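# Informe de avance: jornada de demostración en Taserwood

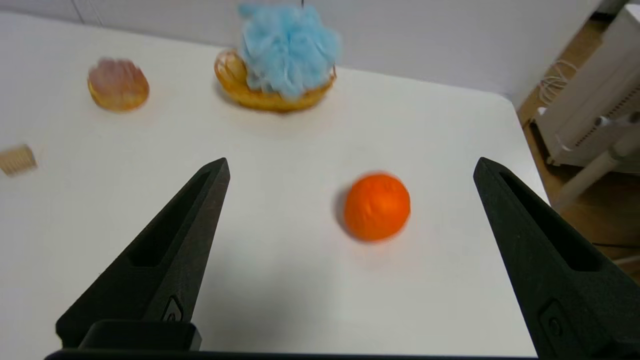 *Figura 1. Pinza abierta sobre la mesa de trabajo, con la esfera naranja entre los dos dedos.*

Destinatario: Mylene Navarro, seguimiento de proyectos, Durkanmont
Responsable técnico: Benoît Huet
Periodo: agosto

## 1. Objeto

Se informa de la jornada de puertas abiertas prevista en el plan de trabajo del proyecto Rernamcombe, celebrada en la sala de ensayos de Taserwood. El programa comprendía una presentación del sistema de agarre y una demostración de recogida y depósito de objetos domésticos sobre mesa. Asistieron unas 60 personas, en su mayoría personal técnico de empresas de la zona y alumnado de formación profesional.

## 2. Configuración

La demostración se realizó sobre mesa blanca, con pinza de dos dedos y cámara en muñeca. El conjunto de objetos se eligió por diferencias de forma y de respuesta óptica: la esfera naranja, una jabonera ovalada translúcida de color ámbar con una esponja de malla azul claro y una pieza rosada, también translúcida, de contorno estriado. Las piezas translúcidas siguen siendo el caso menos favorable para la estimación de contorno.

## 3. Desarrollo

Se efectuaron 3 pases con público. En los dos primeros se completó la secuencia prevista. En el tercero, el agarre de la esponja requirió un reintento por deformación de la malla al cierre; el operador no tuvo que intervenir.

Las preguntas del público se centraron en el tiempo de ciclo, el coste de sustitución de los dedos y la tolerancia a cambios de iluminación. Sobre este último punto no se dispone todavía de datos suficientes, y así se indicó.

## 4. Desviaciones

- Inicio del primer pase con retraso, por recalibración de la cámara.
- El módulo de registro de fuerza suministrado por Renaud no se mostró en funcionamiento. Su integración pasa al siguiente periodo.

Ninguna de ellas afecta al presupuesto aprobado.

## 5. Próximos pasos

1. Repetir la serie de objetos translúcidos con iluminación lateral controlada.
2. Ajustar el umbral de cierre para materiales deformables.
3. Remitir a Durkanmont los registros de los pases y el cuestionario de asistentes, ya tabulado.

Queda pendiente de confirmación por parte de Mylene Navarro la fecha de la visita de seguimiento.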